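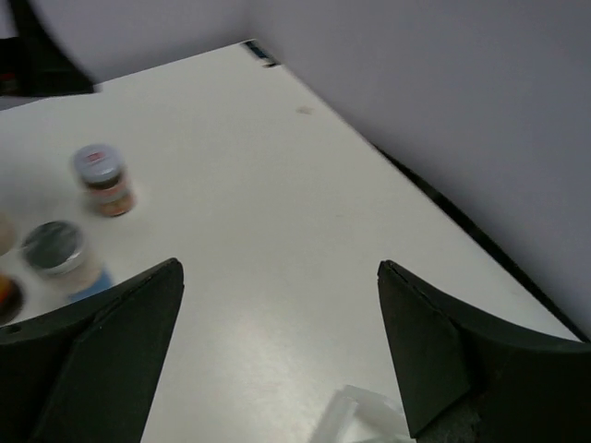
The wrist camera's view of the white table, with the jars on the left side.

Since January I have been teaching a robot arm to move small jars, and I promised some friends I would write how it goes. I am not an engineer by education. I studied food chemistry in another country, and I came to this work because the lab at Vondau needed a person with patience and steady hands. My English is also still in training, so please forgive me.

The task is called Wosumeo in our notes. I don't know who chose the name. The robot must take one jar from the group, carry it to the middle of the table, set it down and open the fingers. For a person this is nothing. For me, with the controller in my hand, it took two weeks before I could do it without holding my breath.

We teach by remote control. I sit with a screen, I move my hand, and the arm copies me. When I squeeze, the fingers close. Everything is recorded, the picture from the wrist and the position of the joints together, and one complete run is called a demonstration. The goal for this task is 400 good demonstrations. Last Friday I had 108.

Before this job I worked with the other method, where you hold the arm itself and push it through the motion. It is nice because you feel the weight. But your own hands and sleeves come into the camera all the time, and my shoulder was sore every evening. With the remote control I feel nothing, so I must learn to see the contact. I look at the tips of the fingers and at the gap between them, and I wait for the lid to stop moving on the screen.

My biggest mistake in the beginning was speed. I wanted to be finished, so I turned the wrist fast, and the jars became blurred in the picture. Edmund Jakubowski, who checks the recordings, sent me back a full morning of work with only one sentence: "If you cannot read the jar, the robot cannot also." I was a little angry at lunch. Then I watched my runs again and I deleted most of them.

The second mistake was to correct too much. If I came to the jar 2 centimeters to the side, I jumped back and tried again from the start. Now I stay and make the small correction slowly – this is also useful for the robot, who will come to the side many times in its life. (I write "who". My colleagues laugh about this.)

I also change where the jars stand after every 5 runs. I used to keep them in almost the same place, and the first trained model reached very confidently to that place when there was no jar in it.

A reader asked which software we use. For recording it is Drundero, and it is fine, but the button for "save" is too near the button for "discard". I have lost good runs this way. I put a piece of tape on my keyboard now.

Next week I begin with the wider lids. The fingers must open more for them, and I am still slow when I come down from above. I will write again when I have the first results from the new training.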